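October 24, 2021 – dye bench, Tetstead

Walnut hull vat, second try. Yee-man, skip to the bit about the rinse if you're only here for that.

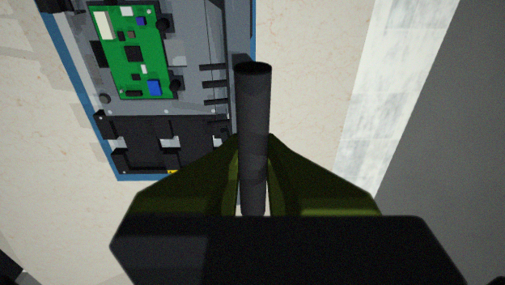
*Render: open case with the green board showing, gray cylinder in the gripper.*

OK so the first walnut batch came out the color of weak tea, and I've been grumbling over it all week. Kohei thought I'd rushed the soak and he was right (don't tell him I wrote it down). I gave the hulls three full days in the covered bucket this time, stirred whenever I walked past, and the liquor went so dark I couldn't see the paddle an inch under. Smells like a wet barn. I love it.

Weighed out 333 g of dry hulls for 172 g of wool, so a bit under two to one. Last time I went one to one and I think that was most of the problem. The wool is the Ebihara two-ply, the skeins Toshiko wound for us, scoured on Friday and left wet overnight. No mordant on four of them. The fifth got alum at the usual strength, mostly so I'd stop wondering.

Strained the hulls through the old curtain, twice, and still ended up with grit in the pot! Next time I'm tying them up in a bag from the start and saving myself the scrubbing.

Heat notes: brought it up slowly over an hour and a half to just short of a simmer and held it there for an hour. The left burner still runs hot, so I kept sliding the pot half off it like a crazy person. Turned it off and let everything cool in the liquor. Pulled one skein early to see what the heat alone was doing – a nice toasty tan, pretty even, slightly paler where the figure-eight tie was too tight. My fault. Looser ties, looser ties.

The other three plain skeins stayed in until this afternoon and they are gorgeous. Proper brown, leaning a little red in the window light and almost gray under the tubes. The alum one is warmer and more golden, and I like it less than I expected to. Sayaka likes it best of the lot, so we'll be arguing over that on the shade card.

**Rinse.** Three buckets of lukewarm water until it mostly ran clear, then a drop of the neutral soap, then one more bucket. Do NOT go straight to the cold tap. I did that with batch one and the yarn felt like string afterward. Squeeze, roll in a towel, hang in the back room away from the heater.

Leftover liquor is still strong. I kept all of it, lid on, in the tall pot under the bench. Please don't dump it! I want to run an exhaust bath and then try a splash of iron in half of it to see how far toward black it'll go. Tariq has the iron jar, or had it, and there's a smear of rust on the shelf where it used to live.

Things to sort out:

- Cut lightfast strips from each skein, half under card, south window. Label them in pencil this time, the pen faded faster than the dye did.
- Ask Toshiko if there's any more of the Ebihara or if we should switch to the Toditz for the big batch. It's a bit hairier and takes color darker, from what I remember of the madder.
- New curtain. Or a paint strainer, those looked good.
- More hulls. Kohei's neighbor has a tree and wants them gone before they stain the driveway.
- Gloves!! My thumbs are brown and it isn't coming off before the meeting.

Exhaust bath goes on tomorrow morning if the tall pot hasn't grown anything. Samples from both batches are pinned inside the cupboard door, batch one on the left.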